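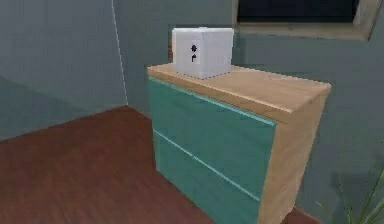
I have been meaning to write about the spare room for weeks now, and every time I sit down to do it I end up writing about my aunt's house instead. So I'm going to give in and let this be a post about both of them.

My aunt lived in Cirkby for most of her life, in a narrow house on a hill, and there was one bedroom at the back that belonged to whoever was visiting. She never called it the guest room. It was "your room" when you were in it, and when you went home it was somebody else's. I slept there every November when I was a kid, and I can still tell you which floorboard complained and how many blankets were on the bed (too many, and I loved every one of them). She left the top drawer empty for you. That was her whole system. You came in with your bag, you pulled open the top drawer, and there was nothing in it except a sheet of lining paper and a smell of lavender soap, and you knew you were expected.

I think about that drawer a lot. When we moved here I had big plans for a room like hers, and then life happened to it, the way life does. First it was where the boxes went. Then it was where the ironing went, and after that it was where I went when I wanted to take a phone call without the dryer going in the background. By last fall you couldn't have put a guest in there unless the guest was very slim and didn't mind sleeping next to a fondue set.

So over the winter I cleared it out. I'd love to say I did it in one heroic weekend with the radio on, but I did it the way I do everything, which is a little bit after supper and then a long sit-down with a box of old letters. I found the program from a school play I'd forgotten I was in. I found a jigsaw puzzle, 500 pieces, a harbor with sailboats, and of course I had to do it before I could decide whether to keep it. It was complete! I kept it. It's going to live in the room, because my aunt always had a puzzle for rainy days, and I want people to have something to do with their hands when they've run out of things to say to me.

Then came the paint question. I'd been carrying around a color card from Drallov, the paint store over in Mudell, with 76 little squares on it, and I wore that card soft around the corners. My aunt's back bedroom was a kind of buttery yellow, and I really thought I wanted the same. But I taped up the yellow and lived with it for a few days, and it made me sad in a way I hadn't planned on. It was her color. It belonged with her window and her morning light and the sound of her moving around downstairs with the kettle. I didn't want to walk past a copy of it every day on my way to bed. 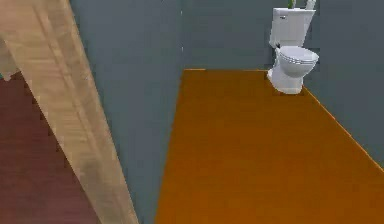 A friend told me once that you should make a guest room for the guest you most hope will come, and I've turned that over in my mind plenty this winter. I know who mine is. She's an old college roommate who lives a very long way off, 148 miles past the point where the interstate gives up, and we have been saying "this year for sure" to each other for longer than either of us likes to admit. She reads in bed until all hours. She gets cold feet. She drinks one glass of water in the night and always, always wants a place to set it down. Once I started thinking about her, the decisions got so much easier. A good lamp, a warm throw, and somewhere for the water.

I splurged on the pillows. There's a little bedding shop called Kushwaha where they let you lie down and try them, shoes off, in front of everybody, and I was so comfortable that I stayed there long enough for the girl at the counter to come over and check on me. I paid $38 apiece and I'd do it again tomorrow. My aunt's pillows, bless her, were like sacks of oatmeal, and I slept on them like a baby, so maybe it doesn't matter as much as I think it does. But my neck isn't nine years old anymore.

What I haven't managed to find is the soap. It was a plain lavender bar in a paper wrapper, and I never thought to ask her what it was called. I've bought three kinds so far and they're all perfectly nice and they're all wrong. One is much too sweet. One smells more like furniture polish. The third is close enough that I caught it from the hallway the other night and had to stop a minute with the towels in my arms.

I called my roommate on Sunday and told her the top drawer was empty. She asked what on earth I was talking about, so I told her the whole story, more or less as I've told it to you, and she was quiet for a bit and then said she'd go get her calendar. We're looking at the second week of April. I still need to buy lining paper.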